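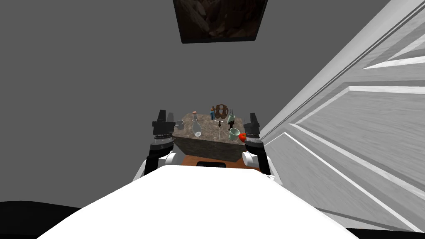
Sim view, both arms at the small square table.

Tue 4 March

Surstead tapes, transfer log, continued. Américo on the deck, me on the computer. Matilde Teixeira came in after lunch with the second crate.

Started with reel 27, which is the Bragança live set. The box says side one is the full first half and side two is "drone piece + encore". The box is wrong. Side one stops during the third number and the rest of that number is at the head of side two, after a short gap where they turned the tape over. No overlap, so we lose a few bars. I have left the gap as it is in the flat transfer. If the label wants a crossfade for the release they can ask for one and we will do it on a copy.

Azimuth was off against reel 26. Américo reset by ear on the cymbals in the opening, then checked in mono. Sounds much better in mono than the rough transfer Matilde made at home, where the guitars went hollow every time the organ came in. Please nobody use that rough transfer for anything from here on. I have renamed the folder OLD.

Level: peaks are hot on the drone piece. They were running the mixer into the red on purpose by the sound of it, and the distortion is on the tape. We brought the input down 2 dB from yesterday's setting and did side two again from the top. Same distortion, so it isn't us. Keep the second pass.

Hum. There is a steady mains hum under all of side one and it drops out completely at the turnover. Américo thinks somebody moved the organ to a different socket in the break. I don't want to filter it in the flat file. For the listening copy I tried a narrow notch on the fundamental and the next two harmonics and it took some weight out of the bass guitar. Tried the fundamental alone, which was fine. Settings saved under "Bragança side one, light".

Running order as heard, for Matilde's sleeve notes:
Tuning and talk
Opening number, organ and two guitars, no title on the box
"Kimik", slower than on the single, with a long flute part in the middle
Third number, split over the turnover
Drone piece, nearly the whole of side two
Encore, "Kimik" again, just the riff and some shouting

Matilde is sure the flute is the guest from Trisier and not their own singer. She played me the Trisier cassette to compare. The breathy attack is close, but I wouldn't put a name on the sleeve for that. She is going to write to the old drummer. Until he answers, the credit stays as "flute: unknown".

Shedding: moderate. Cleaned heads and guides after each side. Brown residue on the swab but no squeal and no sticking. I don't think this batch needs baking. Reel 30 might, it smells different from the others and the outer turns don't want to come away cleanly. Put it aside on the top shelf with a yellow tag. Do not play it.

Splices: two let go on the leader of side one during rewind. Replaced both. One more inside the drone piece held but looks dry, so next time this reel goes on the machine, hand-wind past it.

File names. We had three systems going and it was getting silly. From now on: reel number, side, pass, flat or listening. No band name, as half these reels have four different names on the box for what is plainly the same five people. The names go in the spreadsheet. Américo has started a column for them.

Catalog number for the first release is set at 638, confirmed by the label this morning. They want the flat transfers and a proposed track list by the middle of April. That works if reel 30 isn't on it. If they want it, it doesn't, and I have told them so.

Asked again about the second vinyl disc. The drone piece won't fit on one side at a decent level with the encore attached. Options are to fade it (no), cut the encore, or put the encore at the end of the third side. I prefer the last. Américo would cut the encore. Matilde wants to hear the whole thing through before she says.

To do next session:
Reel 28, both sides. Check azimuth again before starting.
New box for 27, the old one has lost its hinge. Scan the handwriting on the old lid first – front and inside.
Order leader tape, white and red.
Américo to look at the left output on the second deck, crackles when the plug is touched.
Return the Trisier cassette to Matilde. It is in the drawer under the patch bay.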